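Forum > Work and Shop Floor > Brackets going over to the robot

fetbench63
We make hinge brackets at Isosmont, 348 on a good shift. Since March a robot from Brakard has been learning the fitting. I used to put both screws in by hand and route the wire. Now I mostly check.

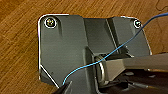
My wrists are better for it, but the day drags. Pay is the same so far.

Polishchuk_fan
Same at Fetstead. We were told 1,000 a week and no job losses. Two people weren't replaced when they left. I'd call that a loss.

Severin Eder
I wouldn't. Two leavers on a site of 63 is normal. What did change for us is breaks — you can't all stop together any more, so the rec room is never full.
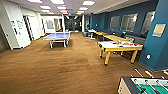 Rec room, ping pong and table football

fetbench63
That's my complaint as well. We had a ladder going at dinner time and it's fallen apart. I asked for one shared half hour at 12.30 and was told they'd look at it.

The checking isn't as easy as they make out either. Black parts are the worst, you have to tilt your head to see whether a screw is sitting flush.

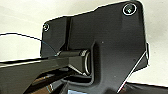

I've asked for a better lamp and for checking to be graded as skilled work. No answer on the grade yet.

Polishchuk_fan
Get the grade in writing before they go to 1,000. We didn't.

Severin Eder
Agree with that one.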